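PRESS RELEASE

Vellel brings small drawer boxes and a "tidy table" programme to shared kitchens

VAVBY, May – Vellel, a maker of small storage furniture for the home, today presents Mallow, a range of little drawer boxes for the tabletop. The range is meant for the small things which have no fixed place in many kitchens: teaspoons, forks, measuring spoons, clips for bags, the peeler that is always under something else. Together with the boxes, the company starts a programme of short tidying sessions for people who share a kitchen, for example in student houses and in small offices.

The first Mallow boxes can be ordered from today. The sessions begin later in May at the Vellel workshop in Vavby and can afterwards be booked for other places.

"When we visited shared kitchens, we saw good cupboards and large drawers, and still the spoons were lying on the table," said Dinesh Semwal, head of product at Vellel. "People put a thing where their hand is. So we wanted to make a drawer which can stand where the hand is."

A small drawer with a flat top

Mallow boxes are made to stand on a table, a worktop or a deep window sill. Each one has a flat top with a low rim, so that the top can also be used as a tray for the things which are needed many times during the day. The drawers are opened with a small round knob. Vellel chose a round knob after trying several types of handle, as it can be held with two fingers and also when the other hand is full.

The boxes are offered in several colours, and two colours can be combined on the same box. The company recommends to choose a colour which is different from the table. In a shared kitchen a box that is easy to see is also easier to put things back into.
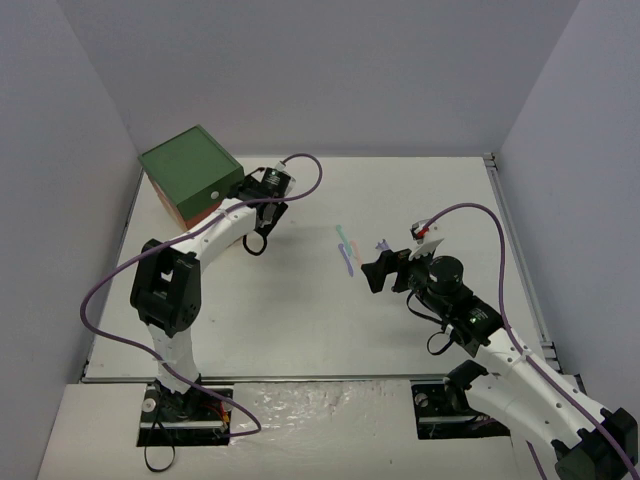
The place of the box on the table was a question which took more time than the company expected. In the first drafts the box was planned for the middle, where everybody can reach it. In daily use this was not practical. It stood in the way of plates and chopping boards, and people pushed it aside. Vellel now advises to begin with a far corner and to turn the box a little, so that the front looks to the person who works at the table. The drawer needs free space in front of it, and this space should be kept open also when the table is full.

For left-handed people the same advice applies with the other corner. Homes with both can try each side for a week and then decide.

The tidy table programme

The programme is built on one simple exercise. At the beginning of the session all small utensils of the kitchen are taken out and laid on a clear table. The participants then sort them according to how often they are used. Things for every day go into the top drawer. Things for once a week go lower. What has not been used for a long time goes into a separate bag, and the group decides together if it will be kept, given away or moved to a cupboard.

One session lasts 100 minutes with a short break for tea. Groups can have up to eight participants. It is not necessary to own a Mallow box to take part, and the method can be used with any small drawer unit or even with an old box from the cellar.

"I was myself not a tidy person, and my colleagues can confirm this," said Mr Semwal. "What helped me was that I had fewer decisions to make. The small spoon goes in the top. I do not have to think about it in the morning when I am tired."

Vellel prepared the exercise after collecting 1452 answers to a questionnaire which it placed in the parcels of its customers. The question with the longest answers was also the shortest one: "What is lying on your table now?" Many people wrote that they had cleared the table before answering, and then told what had been there. Cutlery, pens and rubber bands were named very often. Some customers sent drawings of their tables, and a selection of these will be shown at the workshop during the sessions.

Production and repair

The first production of Mallow is 700 boxes. They are packed at the Yadav warehouse, which has worked with Vellel on its earlier shelves and coat racks. Knobs can be ordered one by one, also for customers who only wish to change the colour. A leaflet with instructions for cleaning is put in the top drawer of every box. The outside should be wiped with a soft damp cloth, and the drawers should be taken out and emptied from time to time, for crumbs find their way into every drawer in a kitchen.

Vellel will take back boxes which are damaged in transport and repair them where this is possible. Repaired boxes are sold at a lower price in the workshop shop.

Practical information

Booking for the sessions is open now. Groups who want to book should write how many people use the kitchen, what kind of table they have, and whether the session should be held in the morning or in the evening. Places at the workshop are given in the order in which the requests arrive.

Shops which are interested in the Mallow range can ask for a colour card and a sample knob.

About Vellel

Vellel designs and makes small storage furniture for kitchens, halls and work rooms. The workshop and the shop are in Vavby.

Press contact

Dinesh Semwal, Vellel, Vavby
Requests for interviews and for visits to the workshop are answered between 9 a.m. and 4 p.m.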